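How a Hotel Knows Which Room Is Yours

A hotel sells something odd. It sells the use of a room for a night, and when the night is over it sells the same room again. A shop that does not sell a loaf of bread today may sell it tomorrow. A hotel that does not sell Room 12 tonight can never sell that night again. For this reason hotels keep careful records of who has booked, and for how long.

What is a booking?

A booking is an entry in a computer list. It holds a name, the day you arrive, the day you leave, the number of guests and the type of room. Each booking also gets a code called a confirmation number. Two families may both be called Leone, but they will not have the same confirmation number.

Codes of this kind are used in many jobs. Parcels have them, and so do library books and suitcases at an airport.
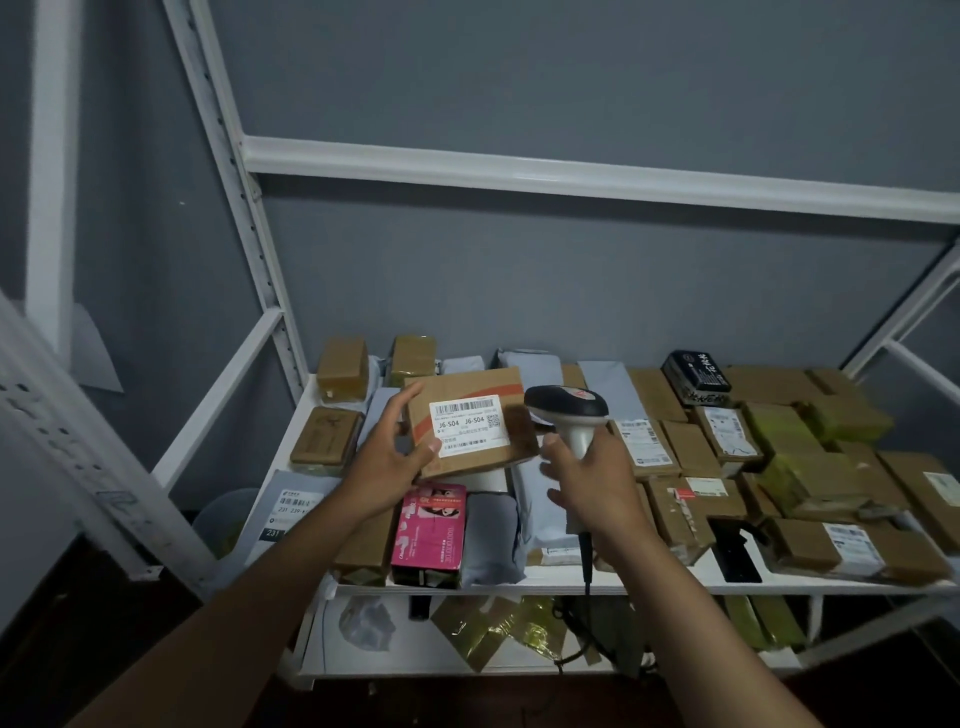

A parcel label with barcodes and a code in letters and numbers.

Type of room and room number

When you book, you normally choose a type of room and leave the number to the hotel. A type might be "two beds" or "one large bed with kitchen." Take the Salmont, a hotel with 210 rooms. Its computer counts how many rooms of each type are free on each night. When you book a two-bed room for 3 nights, the computer takes one away from the count on each of those nights. It does not pick the room yet.

The room number is usually chosen on the morning you arrive. A worker at the front desk looks at which rooms will be clean and empty, and matches them to the day's bookings. This step is called room assignment. If a family has asked for a low floor or a crib, it is dealt with now.

What the number means

Room numbers are codes too. In most hotels the first digit is the floor and the other digits are the position along the hallway. Room 636 is on floor 6, position 36. It does not mean that there are 636 rooms. Many hotels put odd numbers on one side of the hallway and even numbers on the other - check this the next time you stay in one.
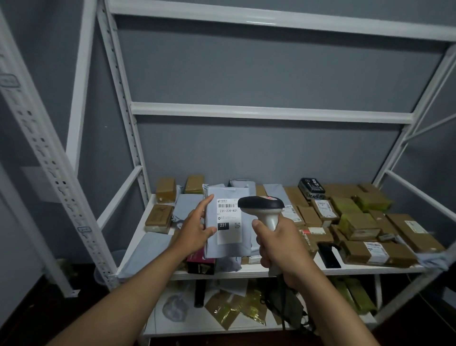
Scanning the label on a plastic mailer.

Inside the key card

A key card holds very little. In one common system it stores a code for the door and the time when it stops working. At check-in, the desk puts your card in a small machine that writes this information onto it. The lock on your door reads the card and compares it with what the lock already knows. If everything agrees, a small motor lets the handle turn.

The lock runs on batteries and in many hotels has no wire to the front desk. When a new guest's card is used for the first time, the lock accepts the newer code and stops accepting the older one. If checkout is at 11 a.m., the card will usually stop working soon after that.
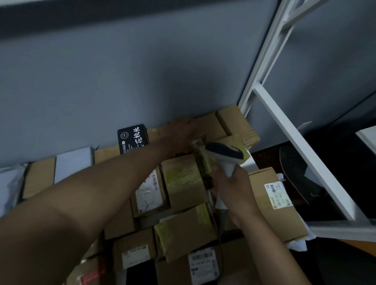
Fatemeh Nouri asks: My son wants to know what happens if two families book the last room at the same moment. Does the computer flip a coin?

No coin is needed. The computer handles the requests one after the other, even when they are a tiny part of a second apart. The first request takes the room, and the second gets a message that the hotel is full.

Words to know

Check-in: giving your name at the desk and getting a key.
Occupancy: the share of rooms in use on one night.
Overbooking: taking more bookings than there are rooms, in case some guests do not come.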